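Questions I Get About Home Canning Classes

I'm Areeba, and I teach the beginner canning classes at the Mamani kitchen in Tudambridge. Most of my inbox is the same handful of questions, so I've put my answers on one page.
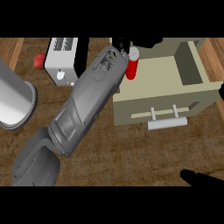

Do I need to know how to cook?

Nope! If you can chop a tomato and watch a timer, you're fine. I had been making jam for one winter when I taught my first class, and I still check the recipe card every single time. Canning is closer to baking than to regular cooking. You follow the tested recipe and you don't get creative with the amounts.

What do we make?

It depends on the season. In summer it's mostly dill pickles and tomato salsa. In fall we do applesauce and pear butter. The winter class is marmalade, because that's when the good oranges show up at the store, and I love how the whole building smells afterward (the yoga people upstairs have mixed feelings).

How long is a class?

3 hours on paper. Marmalade runs over. It always runs over, so please don't book a dinner right after that one.

What should I bring?

An apron, closed shoes, and a box or a sturdy bag for your jars. Everyone goes home with 2 jars. They'll still be warm, so an old towel to wrap them in is a good idea. We have the pots, the funnels, the jar lifters and all the fruit.

Can I bring my kid?

Kids 12 and up can come with a grown-up who is also signed up. Younger than that, I'd wait. There's a lot of boiling water at elbow height and I get nervous.

Is water bath canning safe?

For the right foods, yes. Jams, jellies, pickles and most fruit have enough acid in them to be safe in a boiling water bath. Tomatoes are borderline, so we add bottled lemon juice to every jar. Use bottled, please, even if you have a beautiful lemon tree! Fresh lemons vary in how sour they are and the bottled stuff doesn't.

Plain vegetables, meat, beans and soups need a pressure canner. I don't teach that one. Hammad Awan does, in the same kitchen, and he's much more patient than I am with dials and gaskets.

My grandmother sealed her jam with wax. Can I?

I get this one a lot, and my own grandmother did it too. I'd say no. Wax can shrink and pull away from the glass, and then mold gets in. Two-piece lids are cheap and you can tell if they've sealed. Keep her recipe for the flavor, then look for a tested one that's close to it.

How do I know if a jar sealed?

Let it sit overnight without touching it. I know, it's hard. Next day, press the middle of the lid. If it doesn't move, you're good. If it pops up and down, put that jar in the fridge and eat it soon. You'll often hear a little ping as the jars cool, and I still get excited when I hear it.

Can I reuse lids?

The screw bands, yes, until they rust. The flat lids, no. Jars can be used for years as long as the rim has no chips. Run a finger around it carefully before you fill it.

My jam didn't set. What did I do wrong?

Maybe nothing! Some jams take up to 2 weeks to firm up, so leave it alone for a bit. If it's still runny after that, the usual suspects are cutting the sugar, doubling the batch, or not boiling it hard enough. Or call it syrup and put it on pancakes. My whole December batch of cranberry went that way and my family asked for more.

How long will my jars keep?

I try to use mine within a year. Store them somewhere cool and dark, with the bands off. If a lid is bulging, or something spurts or smells off when you open it, throw it out and don't taste it to check.

How much does it cost, and what if I have to cancel?

It's $30 a person, and that covers food, jars and lids. If you let us know two days ahead you'll get your money back or a spot in another class, whichever you like. After that I've already bought the fruit, so I can't refund it, but you're welcome to send a friend.

Is there parking?

The lot behind the building is free in the evening. Go in through the side door and down the hall, second door on the left. If you end up at the mailboxes you've gone too far.

Do you do private groups?

Yes, small ones. Sidra Lodhi handles the bookings, so ask for her when you call the front desk. Tell her how many people and whether anyone has allergies, and she'll send you the open dates.

Last updated Jan 25, 2018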